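Notebook, message testing
3 February 2026
Bench: back room, both tables

Apology copy for Grisus, round three. They want the holding statement, the long letter and the social version by end of week, and they would like all of them to sound like the same person wrote them. At present the long letter sounds like a lawyer, the social version sounds like the lawyer's nephew, and the holding statement doesn't sound like anything, possibly on purpose.

Recap for whoever picks this up. In January Grisus put out the ad with the joke about people who still repair their own kettles. A fair share of Grisus customers repair their own kettles. They wrote in. Grisus answered with "we hear you," to all of them, in identical wording, which was then posted side by side by the people who had received it.

Set up today:
A = current draft, as sent over by the client
B = A with the first paragraph removed
C = our rewrite, 200 words, says "we made fun of you" in the opening sentence
D = no apology, just the voucher

Panel of 50, all owners of at least one Grisus appliance, recruited by Fikavura. Each reads one version cold, waits, then writes down what they think the company did wrong. We score on whether they can say it. Liking comes second. (Liking is what the client will ask for first. Put it on page two.)

Results so far, A and B only. Readers of A mostly thought there had been a product recall. One thought it was a data breach and wanted to know if she should change her password on the kettle. B did better, with the same text minus the bit about the company's proud heritage. I would like to bill for deleting that paragraph separately.

C goes out tomorrow morning. Known problem: the word "fun" tested badly in the pilot, people read it as the company still enjoying itself. Alternatives on the board: "we mocked you" (strong, client will faint), "we got a laugh at your expense" (fine, long), "the joke was on you" (no).

D was supposed to be the control. Fikavura sent it out with the voucher code live. 14 redemptions before lunch. The code has been switched off, and the D group now has a second grievance with the same brand, so D is no longer a control of anything. Keep the sheets anyway. There may be a slide in it.

Side note on the mailing list. Client says 3,000 complaints. The file has that many rows, but the rows include replies to the complaints, replies to the replies, and one long thread in which two customers sort out a thermostat between them very politely. Asked for a clean file. Was sent the same file with a new name.

Timing: Michalík wants to send the letter on the same day as the spring catalog "for efficiency." Wrote back that an apology arriving in the same envelope as a picture of a toaster is a toaster ad. No answer yet. If they insist, at least get the letter on top.

Varkamgate comparison, for the appendix: they waited too long, then apologized twice, and the second one apologized for the first. Recall of the original mistake was near zero by then, recall of the apologies was excellent. Need to find the press sheet, it was in the blue folder and the blue folder is not where it was.

To do
- print C, large type, no logo at the top
- new control for D (maybe the ad alone, no statement)
- ask Fikavura who had the live code
- tone sheet: one voice, pick one, any one 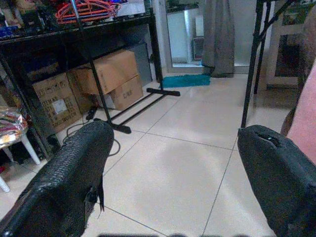
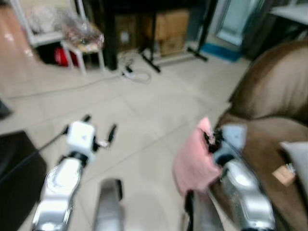

Brown upholstery and pink cloth, right-hand gripper.

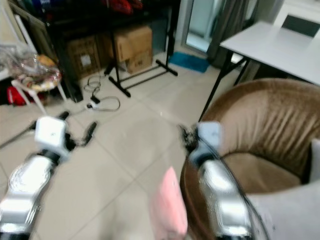
Penciled in the margin by the next reader of this page: I'd drop the voucher from every version, including the long letter. People in my B pile kept working out what they had been valued at, and the number made them crosser than the joke did. Also "mocked" is fine. Let the client faint, then send it.

Agreed on the voucher. Taking it out of C tonight, before printing.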